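From: Petronella Moodley
To: Korkivo robotics club list
Date: 2019-02-14
Subject: Re: [korkivo] Holder task, where are we?

Kadir Taşdemir wrote:
> Did the new simulator build run for you? And is the blue
> line meant to be a target or a boundary? Themba and I
> read the rules differently.

Hi Kadir, hi all,

It runs! I had it going on the club laptop for most of the evening and I'm so pleased with it. The yellow double holder with its two grey cups is in, and so is the blue outline on the table, red bit and all.
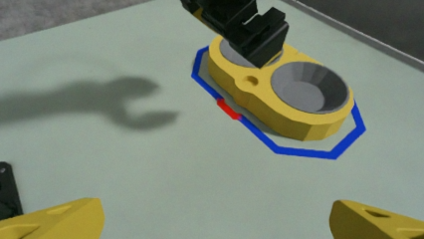 1. The blue line
Target. Cinzia checked with the Hostine organisers: the holder has to finish inside it, and a run lasts 30 seconds. Touching the line costs 3 points.

2. Where to grip
I'm a big fan of Themba's idea of coming in from above and taking the rim between the two bowls. The arm still has to carry it the right way round, so please look at your wrist angles before you blame the planner (I blamed the planner for an hour).
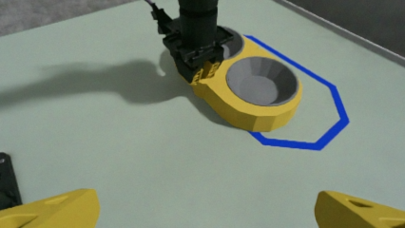 My other worry is the near side, where it's very easy to leave the holder sitting over the line while there's plenty of green table going spare on the right. Mercedes, could your scoring script print the overlap for each run? I'd love to leave 200 runs going overnight and see which starting positions come out worst.

Bring your branches next time and we'll merge them together. I'll have the room open from 9.

Petronella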